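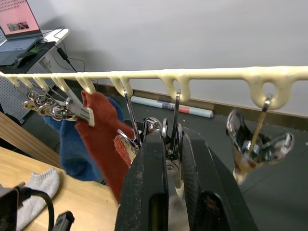
# About Rendau

Rendau is a small family of hotels, and the company that looks after the buildings they live in. We own some of those buildings outright, we rent others on long leases from people who would like to see them cared for, and between them we have 420 rooms in three towns. We have never built anything from the ground up. Everything we run was something else first: a corn exchange, a shipping office, a nurses' home, and in one case a very tired hotel that had been shut so long the pigeons had stopped being shy.

## How we began

The company was started by Ans Declercq and Majdi Moussa, who met while working for a much bigger hotel group and used to spend their lunch breaks walking round the old harbour at Biritz, looking up at empty windows. Ans knew leases inside out and Majdi knew kitchens, and for a good few years that was the whole of the business plan. Their first building was Pillay House, which went up in 1733 as a merchant's home and had been offices for as long as anyone local could remember. The landlord wanted a single tenant who would take the lot, roof repairs included, and after a winter of talking it over they signed.

It opened in August with half the rooms finished and the breakfast room still smelling of paint. We are still there, still paying rent to the same landlord's family, and the roof (touch wood) is behaving itself.

## What we look for in a building

We get offered a lot of places, and we say no to most of them, often with real regret. A grand front and a good address are lovely to have, but we would sooner be near a railway station and a decent baker. We ask whether the floors can take bathrooms without ruining the ceilings below, and whether there is a yard where deliveries can come in without waking the street. We also ask the neighbours what they think, quite early on, because we shall be living beside them for a long time and it seems only polite.

When we rent, we like a long lease with the repairs written out in plain words. Refugio Tlapale, our property director, reads every one of them aloud at the kitchen table in the Biritz office before we sign, and if a sentence can't be understood by the rest of us, back it goes to the solicitor.
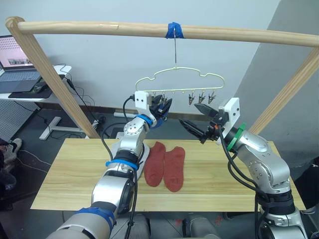
Guests stay with us for longer than they used to, and that has changed the way we plan our rooms. When we took on the old nurses' home at Nalovico we gave a whole floor over to people staying a month or more, who might be working nearby or waiting for their own house to be finished. After a week or two in a hotel, what you miss is seldom anything fancy. You want a proper table, and a drying rack over it, and enough clear wood to lay a pair of socks out flat, like the two rust-red ones there. So those rooms have less in the way of cushions and more in the way of shelves and rails, and we've had kinder letters about that floor than about anything else we have done.

## The people

Each hotel has its own manager, and managers choose their own suppliers, paint colours and Christmas tree. Behind them there is an office of eight, which does the wages, the leases, the insurance and the large amount of tea drinking that goes with all three. Ruby-Lee Tamihana runs the hotels day to day. She began on the night desk at Pillay House and still covers a shift when the flu goes round, and she answers most of the letters herself. Nizar Smadi looks after building works, so if you have ever stayed with us and admired a banister, he would love to hear from you. 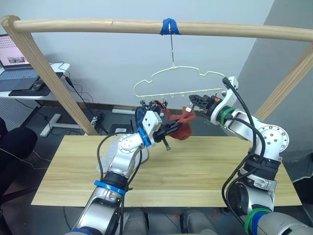
*A wooden rail over a wooden table, with a rust-red garment below it.*

## Talking to us

If you own a building that has been standing empty, or one you worry may soon be, please do write, even if you're a long way from deciding anything. We're happy to come and have a look round, and we'll tell you plainly if we think it would suit somebody else better. Letters and messages about buildings go to Refugio, and anything about a stay, past or future, goes to Ruby-Lee. The Biritz office is up the side stairs at Pillay House, and the bell needs a good firm push.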